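Search this site Go
Projects > Iltia > Reports to the funder > Progress report 3

Progress report on gripper comparison, work package 3
Project Iltia, robotics group at Fuvness
Date of report: 8/23/23

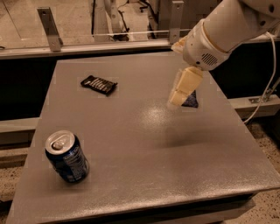 Figure 1. Parallel gripper with blocky fingers closed on a small dark blue object, with a soda can and a candy bar on the table.

1. Purpose of the period

In the last report we promised to compare two grippers on the same arm and with the same objects. The first is the parallel gripper which we have used from the beginning. The second is the soft gripper from Flimel, which arrived in February after a long delay in customs. The comparison is now finished for small grocery items. Heavier items are not finished, and we explain this in section 4.

2. What was done

We made 1,323 grasp attempts in total with the two grippers. The set has 9 objects, all bought in a normal shop: cans, candy bars, small bags and similar things. We put the objects on the table in random places, and the arm must pick one, lift it, hold it for three seconds and put it back. The same controller, Tlapale, was used for all attempts. Only the finger force and the closing speed were changed between the grippers.

An attempt is counted as good only when the object is still in the fingers at the end of the hold. If the object turned in the fingers but did not fall, we counted it as good and wrote a note. The funder asked about this rule in the last meeting, so we keep it the same as before.

3. Results until now

For cans, the parallel gripper is clearly the better one. It closes straight and the can does not rotate much. The soft gripper also holds the can, but it needs more free space on the sides, and it often pushed the neighbor object away.

For flat objects the result is more mixed. A candy bar which lies flat is difficult for both. The blocky fingers must come very close to the table, and a small error in height is enough to miss it or to touch the surface. After we calibrated the height again, the misses became fewer – but they did not disappear. The soft gripper is more tolerant here, although it is slow.

Bags and wrappers were easier than we expected. Both grippers could pinch them. The problem is in the camera part: shiny material and a bright spot on the tabletop sometimes give a wrong grasp point. We moved one lamp and this helped a little.

4. Delays and problems

We lost nine working days because of the arm cable. It was pulling at the wrist in some poses and the controller stopped with a force error. The cable has now a longer loop and the error did not come back. For this reason the tests with heavier items moved to the next period.

One finger of the soft gripper has a small tear. Flimel will send a new one without cost, but we do not have a delivery date yet.

5. Next period

We plan 600 more attempts, all with heavier items and with objects which stand close together. We will also try narrower fingers on the parallel gripper for the flat objects. The drawings are ready and the parts can be made in our own workshop.

No change of the budget is requested. The log files of all attempts are in the shared project folder, and the table with results per object will be added there before the next meeting.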